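### 3.2 Where small things come to rest

I started the Ilora household study thinking I'd be writing about drawers. Drawers are what people tell you about when you ask where they keep their tools, and all 27 households in our set had one they were happy to show off. But when I went back through my notes in June, the word that kept turning up was "chair." People put things on chairs all the time - mail, chargers, a tape measure, half a set of wall plugs - and then they sit somewhere else for a week.

Margareta Vasiliu, who coded the first round of visits with me, called these spots "soft shelves," and I've kept the name because it's better than anything I came up with. A soft shelf is a padded surface that was bought for sitting and gets used for holding. Arms of sofas count. So do ottomans and the foot of a bed. We left out carpets, mostly to keep our own sanity (there is a lot on carpets).

Size matters less than I expected, but mixing sizes matters a lot. A long tool and a little block the width of a fingertip or two make very different demands on a fabric seat, and yet they get dropped there together. Figure 4 is from the Lerau visit and has both kinds in it. 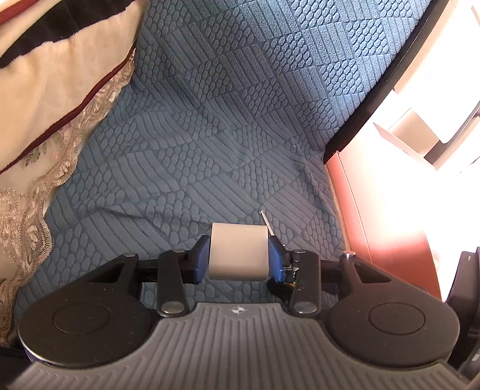

**Figure 4.** Small beige block gripped above a blue textured cover, with a thin metal shaft just beyond it.

What I like about this pairing is how ordinary it is. If you'd asked me to plan a kit of items for the study, I would have gone for tidy categories, and a plain block next to something you'd fix a hinge with wouldn't have made the list. Real seats don't care about categories. In the Fluvbridge homes I wrote down a screwdriver beside a baby sock, twice, in two different families!

Then there's the fabric. Raised patterns came up over and over in the interviews, usually as a complaint. One woman at Madigan told me her old smooth vinyl kitchen chairs were "useless for putting anything down on" and that her new patterned ones hold on to everything, crumbs included. I can't put a number on that with the notes we have, and I'd love for someone to do it properly. My hunch is that bumps and wrinkles do some of the work a tray would do, at least for things with a round handle that would like to roll away.

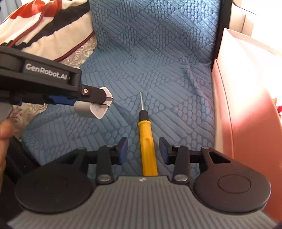

Screwdrivers deserve a paragraph of their own, I think. They were the tool we logged most often on soft shelves, and people were strangely fond of them - several had one "good" screwdriver that lived nowhere in particular and was always being looked for. Bright handles help. Yellow on blue is easy to pick out from across a room, and more than one person said they'd stopped buying black-handled tools for just that reason. The metal end is the part that worries me, and it worried the owners too once I brought it up. A thin tip and a woven seat are not great friends, and we heard about snags in a good number of homes (see 3.4 for the repair stories, which got a bit out of hand).

For coding, then, we recorded three things for each item: what it was, what it was lying on, and whether its owner could say how long it had been there. That last column is mostly blank.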